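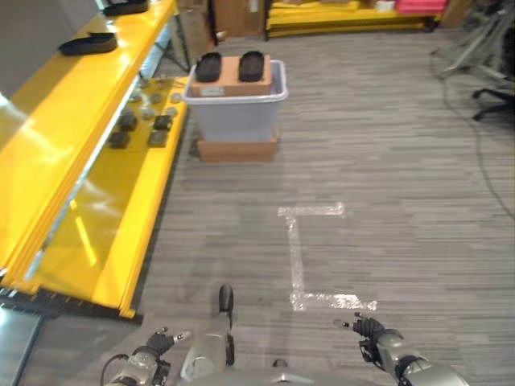 Flernel: ficha de datos del estante amarillo

Flernel es un catálogo de objetos pequeños de taller: plantillas de calzado, bandejas negras, discos grises, bloques cuadrados, cajas de cartón. Lo empezamos en la sala de Mornusmont para saber qué teníamos y dónde estaba, y le hemos cogido tanto cariño que ahora lo publicamos entero, por si a alguien más le alegra el día un buen vocabulario para cosas sin nombre.

Versión actual: 4
Última revisión: 23 de noviembre
Mantenimiento: Beathag Gourlay
Registros: 1956
Categorías: 19
Idioma de las etiquetas: español

Qué contiene

Cada registro habla de un objeto en un lugar y en una postura. Apuntamos categoría, color, balda o soporte, orientación y vecinos. Lo de los vecinos fue idea de Beathag y es lo que más usamos — una plantilla sobre una caja y la misma plantilla sola en la balda son dos registros distintos, y se buscan por separado.

Campos:

id: número correlativo, sin ceros delante
categoria: una de la lista de categorias.txt
color: el dominante, en una sola palabra si se puede
soporte: balda_alta, balda_baja, caja, cubo, suelo, mesa, otro
postura: plano, apoyado, inclinado, de_canto
vecinos: lista de categorías separadas por punto y coma
nota: texto libre, opcional

Un registro típico, tal como sale del archivo:

312, plantilla, negro, caja, plano, plantilla, "en pareja, casi paralelas"

Las plantillas son nuestra categoría favorita. Se curvan, se aplastan, se tumban de mil maneras y casi siempre van en pareja. Si solo tienes tiempo de mirar una parte del catálogo, ¡mira esa!

Superficies

El amarillo brillante de las baldas refleja la luz y también lo que tiene encima, así que el color se anota mirando el objeto y nunca su reflejo. Con la moqueta gris de rayas no hay ese problema. Para las superficies azul claro con canto de madera usamos el valor mesa, y la tela negra tiene categoría propia (tela), con postura vacía: todavía no hemos encontrado una palabra decente para los pliegues. Se aceptan propuestas.
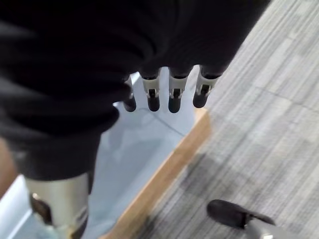 Cómo se etiqueta

1. Se elige una balda y se recorre de izquierda a derecha.
2. Se anota primero lo grande (bandejas, cajas, cubos) y después lo menudo.
3. Lo que queda medio tapado se registra igual, con "parcial" en la nota.
4. Las etiquetas blancas pegadas a una caja no se transcriben.

Para las bandejas negras conviene tener paciencia. Tienen un panel interior en relieve y un borde levantado, y de frente o de canto parecen piezas diferentes. En la versión de junio las teníamos repartidas en tres categorías; ahora son una sola, bandeja, y la postura se encarga del resto.

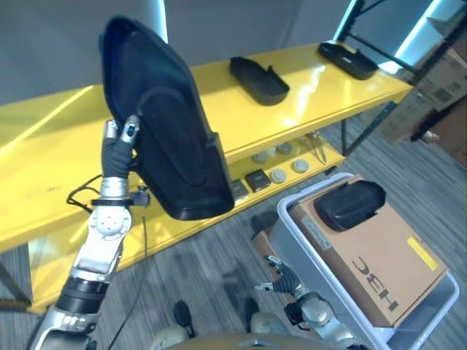 Con las pinzas de metal nos pasó lo contrario: estaban metidas en "herramienta" y las sacamos a su propia categoría, porque todo el mundo las buscaba por su nombre. Los discos siguen siendo discos. Hubo un debate largo y precioso entre "disco", "ficha" y "pastilla", y ganó la palabra más sencilla.

Limitaciones conocidas

Casi todo viene de una sola sala, con su estante y su moqueta.
Los grises claros y medios se confunden entre sí; no os fiéis del campo color para separarlos.
Faltan medidas. Matheson está preparando una tabla aparte con largo y ancho por categoría.

Uso

El archivo es un CSV con comas y codificación UTF-8. Se abre en cualquier hoja de cálculo y también en Zultus, con el perfil que va en la carpeta perfiles. Podéis copiarlo, cambiarlo y ampliarlo citando el nombre del catálogo y la versión.

Si añadís una categoría nueva, mandadla con un mínimo de 5 registros y una línea que explique en qué se distingue de las demás. Las cosas raras son muy bienvenidas.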